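Ticket 548: Gripper loses the box halfway through the move
Project: Prurken (box sorting, student team)
Opened by: Mafalda Cordeiro
Assigned to: Oddur Hafþórsson
Priority: High (was Low until the demo got scheduled)
Status: Open

Mafalda Cordeiro
Small box gets picked up fine, then the program stops with "part lost" on the way to the drop spot. Box is still in the fingers. The robot disagrees.

Oddur Hafþórsson
Which speed?

Mafalda Cordeiro
300 mm/s. At 600 it also fails, only sooner, so I suppose that's progress.

Sze-wing Tsang
I restarted everything twice. Log line is the same each time:
3079 GRIP_CHECK width out of range

Oddur Hafþórsson
Width of what? Did someone change the part file after October? The old boxes were wider.

Faisal Paracha
Define "someone."

Faisal Paracha
OK, it was me. I loaded the numbers for the big box. Put the small box values back in and zeroed the force sensor with nothing in the fingers. Please also stop zeroing it while it's holding things, whoever that is. (Not me this time.)

Mafalda Cordeiro
Tried the new values with a short lift, stopped just above the mat. Attached.

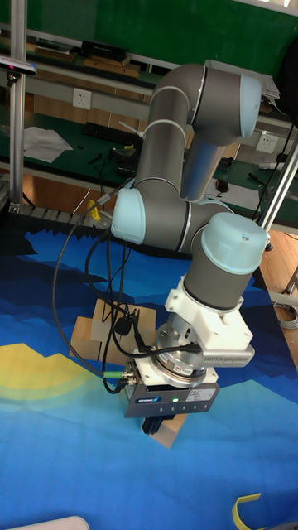

Small box in the fingers, larger box behind on the mat. Gripper light green.

Oddur Hafþórsson
Good. Now the full move, ten in a row, and write down every one, including the ones you don't like. Also tie back that black plug hanging by the gripper before you run it.

Sze-wing Tsang
Will do after lunch. Leaving this open.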